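July, late, should be asleep

Back from Skollville. Feet dead. Writing this now before it goes fuzzy, will fix the spelling never.

So the open day. I nearly didn't go. Bus was 20 min behind and then the driver let us all off at the wrong end of the main street, so I walked the rest uphill with my bag and the folder and no water. Sinodano have the top of the old Taipe building, number 813, and the sign is the size of a playing card. Went past it twice. A man smoking outside said robots? third floor, and didn't look up from his phone.

Sign-in sheet, sticky name badge, mine said Visiter. Kept it. They'd put out chairs for 100 people and I'd guess the front half got used. Mostly students. A couple of older women who knew each other from somewhere and talked right through the welcome. Free coffee, bad. Free little almond cakes, very good, had three, no regrets.

Talk first. Atif Swati did it, the same Atif who answered my email back in spring when I asked if regular people were allowed in. He talks fast and says "right, so" before everything. Main point - laundry is hard. A robot can put the same bolt in the same hole all night long, but give it a jacket and it has no idea where the jacket starts. Cloth never lands the same way twice. So they want loads and loads of people folding things with hand-held grippers, filmed up close from the gripper itself, and then the robot learns from that. Hornari is the name of the project. I asked what Hornari means and he said it was free as a web address.

They have 1398 folds so far. He put the number up on the wall in huge type and waited and one person clapped.

Then the part I came for. We went through in small groups because the room is small, it's just a bedroom really, and you stand along the side and try not to breathe on anyone. No machine doing it by itself today, he was clear on that. It's a person with a gripper for each hand. You squeeze, the jaws close, and that's all you've got. No fingertips. Job for our group was the blue jacket. 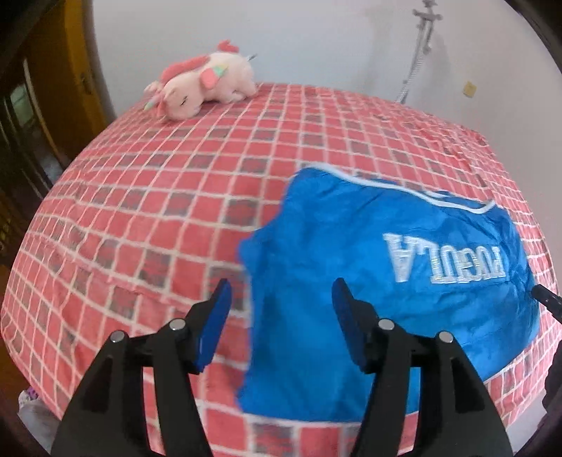

You forget how much your fingers do. Watching somebody try to get hold of one layer of slippery cloth and only one layer, I was making the pinching shape with my own hand in my pocket the whole time. The woman next to me was doing it too. We caught each other at it.

Notes I scribbled, copying them out before I lose the paper:

- go for an edge or a seam, never the middle
- both hands lift together or it slides
- don't tug. lay it down, let go, THEN move away
- slow is ok. stopping is ok. a jerk ruins the take
- if it goes wrong leave it wrong and fix it, they want the fixing as well

That last one surprised me most. I'd figured they would bin the bad tries. Atif says the bad tries are half the use of it, a robot that's only ever seen perfect folding has no clue what to do when a sleeve flops out. Made me think about how I learned anything at all. Mom and the ironing. She never showed me a wrong one, she'd just take it off me and redo it herself.

Somebody asked why not start with towels. Right, so - they did start with towels. Everyone starts with towels. Towels are flat and square and the robot gets smug (his word). A padded jacket fights back. It has air in it, you press one side and the other side comes up. He said if they can do puffy they can do most of a closet. Shirts with buttons still a nightmare apparently.

A student at the back asked about jobs, who loses one. Long answer, not a great one. He said hospitals and care homes can't get people for the laundry. Maybe so. My aunt did hospital laundry for years and she'd have had a few things to say, mainly about the pay. I didn't say it. Should of said it. Wrote it on the feedback card instead, in capitals.

I liked the unicorn. Spent a lot of the time looking at the unicorn, if I'm truthful, fast asleep up at the top of the bed through all of that. 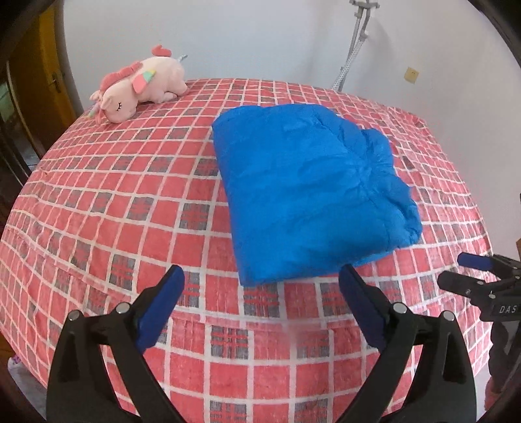

Then they asked did anyone want a go and I put my hand up before my brain got a vote. Second in line, after a tall kid in a school sweatshirt who was annoyingly good at it. Video games, he said. Of course.

My turn. Heavier than I thought! My wrist started complaining right off. First grab I got nothing. Second grab I got the jacket AND the bedspread and dragged the two of them toward me, and the two chatty women laughed, fair enough. Third time I got the hem, just the hem, and brought it over and set it down and it stayed. Atif said nice. I have been thinking about that nice for six hours.

Couldn't do the sleeve. Tried and tried at the sleeve. It kept rolling out from the jaws and then my time was up. So whatever I left there was not what anybody would call folded, more like a jacket lying down. They keep it anyway. I'm number 1398 plus one! Or plus two, the kid would be plus one.

Asked him how many goes till a person gets decent. He said give it 100 and your hands stop thinking about it. He'd lost count of his own.

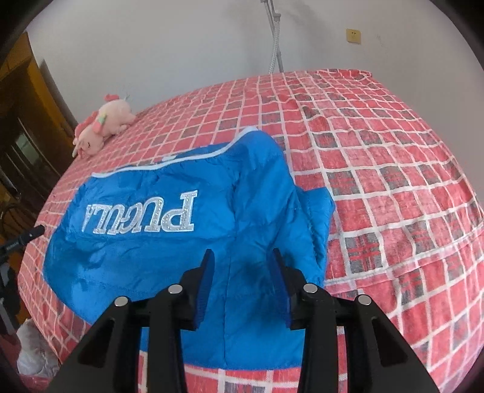 Things to do after this

- email Atif, say thanks, ask about the evening sessions (he said there might be some, paid by the hour, not a lot)
- ask if left handed matters. forgot to ask. stupid
- wrist - ice?
- find the almond cake recipe or find out which bakery
- send back the pen, I walked off with their pen

Caught the early bus home by running for it. Sat at the back and folded my cardigan on my knees using only thumb and one finger on each hand, four times over, until the lady across the aisle moved seats. Got it pretty square by the last one. Sleeves still bad.

Bed now. Clean washing is still all over the chair and it can stay there till morning.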